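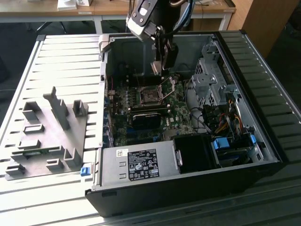 Barnitz Opens Up Its PC Teardown Cell Setup, Down to the Last Bolt

26 February 2021

Hi, I'm Bethel Alemneh, and I look after the computer teardown cell at Barnitz. Our press releases usually come from somebody with a nicer desk than mine, but this one is about setup and upkeep, so I got the job. Starting today, we're publishing the complete setup guide for the cell, and anyone who runs one like it can have it for free!

The cell takes apart used desktop computers so the parts can be sorted and reused. One arm, one gripper, one slotted aluminum table. A tower goes on its side with the side panel off, and the arm works straight down into the case. Simple enough to say, but the inside of a PC is a cramped place for a gripper (memory slots here, drive cage there, cables looping over everything), and if your setup is off by even a little, you find out fast.

The guide is 57 pages long and I wrote most of it standing up, with a laptop balanced on a toolbox. It starts with the table, because that's where I'd start if I had to do it all over again. We used to clamp towers wherever there was room and then re-teach the arm to match. Now there's one home position for the tower and one for the fixture plate, and both get checked before the arm is powered up. The plates come off our own 3D printer, and the files are in the guide too. Print a spare. I mean it, print two.

After that comes the gripper. Ismail Lamrani, who built the first version of the cell with me, wrote the chapter on fingertip wear, and it's my favorite part of the whole thing. We change fingertips every 400 cycles, whether they look bad or not. I fought him on that for months! Then we ran a set well past the limit to see what would happen, and the heatsink grasps got sloppy long before I could see any wear on the tips. So, fine, Ismail, 400 it is.

Then there are cables, and I could go on all day. The cable coming off the wrist needs enough slack for the arm to turn, and not so much that it snags on a drive cage. We run the arm through its full range at slow speed after every change to the routing, with one hand near the stop button. The guide has a full page on tie points, plus the list of bolts we re-check every 100 hours of running time.

"I set up our second cell from Bethel's draft while she was on vacation, and I only called her once," said Kurniawati Wijaya, technician at our Mulligan site. (It was twice. I love her anyway.)

The repair section is shorter than I wanted. It covers a gripper that won't home, a plate that has shifted, and what to do when the arm stops with its fingers inside a case. Please don't just pull! Back the arm straight up at the slowest jog speed, and keep watching the socket area the whole way. We'll add more in July, including calibration notes from Selim Karabulut.

The guide and the plate files are available now on the Barnitz website, under Support. If you spot a mistake, write to the support desk and put "cell guide" in the subject line. Those messages come to me, and I read them with my morning coffee.

Press contact: Tarık Gezer, Barnitz communications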